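I had been promised biscuits, and I want it on record that the biscuits were very good. The rest of the afternoon at Stodusia's open day I can only report as a layman who once lost an argument with a dishwasher.

The invitation came from Nicanor Barrientos, whom I used to share a desk with back when we both sold printer contracts. He has since become a person who says "end effector" over lunch. I had to look it up. It's the hand.

Stodusia has the first floor above a tile showroom. There was a sign-in sheet with 900 printed at the top, which I took for the number of expected guests and which was the room code for the lift. I should say there were maybe a dozen of us, including a retired couple who had come up to ask about grouting and stayed for the whole thing.

## The talk before the talk

Santino Ocampo runs the demonstrations. He began by apologising for the word "robot", on the grounds that it makes people expect legs. What they build is arms, and what the arms mostly do is pick things up and put them down somewhere slightly different. He has spent 5 years on this. I did some sums about my own career and decided not to feel superior.

The software is called Skuvasier, a name which Nicanor says came out of a long evening in Toledo and can't be explained any further. It takes what the camera on the wrist sees and decides where the fingers ought to go. Somebody asked whether it learned. Santino said yes, in the way his nephew learns, and moved on to the next slide.

The slide said they had recorded 323 attempts at picking up a tea towel, and that a tea towel is harder than a brick. I believed this at once. I have never been able to fold a fitted sheet, and I've got the full set of fingers.

## Up close

After that we were allowed to go and stand near it, two at a time, behind a line of tape on the floor. The tape had clearly been laid by someone in a hurry and I spent longer than I should have wondering which side of a wobble counted as behind.

I'd pictured something orange and enormous, like in the car adverts. This one is black and white and looks as if it might have come with a kitchen. The camera sits out on the wrist in a rounded white case with a glossy black front, and a loop of thin white cable hangs off the end of it exactly as it does off the back of my television. I found that more reassuring than anything in the slides. Beyond it were the blinds, a monitor and an office chair, so the future apparently has the same furniture as my old job.
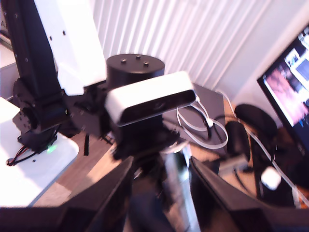

## The demonstration proper

Santino put a folded tea towel on the table and stepped back. The arm thought about it. Then it came down, slow and rather dignified, took hold of one corner, lifted, and laid the towel flat about a hand's width to the left. We clapped. The retired couple clapped longest.

The second go was less good. It pinched at nothing, went up with nothing, and put the nothing down with enormous care. Nicanor muttered that the light had changed. Santino turned to us and said "attempt 324", which got the best laugh of the day, and tilted the blinds a bit. The third go worked, and so did the fourth, though on the fifth it picked up the edge of the towel and seemed unwilling to give it back.

I asked what it was all for. Hotels, was the answer, or possibly hospitals – a firm called Cinside wants to know whether an arm can sort laundry overnight without anyone watching. Their target is 375 pieces a shift. I asked how far off they were and Santino offered me another biscuit.

## Would I go again

Yes, I think so. They're doing another in March, and Nicanor says by then it'll be folding. If you fancy it, park behind the tile place and not in front, as the showroom man is fierce about his bays. Wear flat shoes, the stairs are steep and the lift is moody even when you do know the code.

I came home and folded three tea towels, quite quickly, with no one clapping.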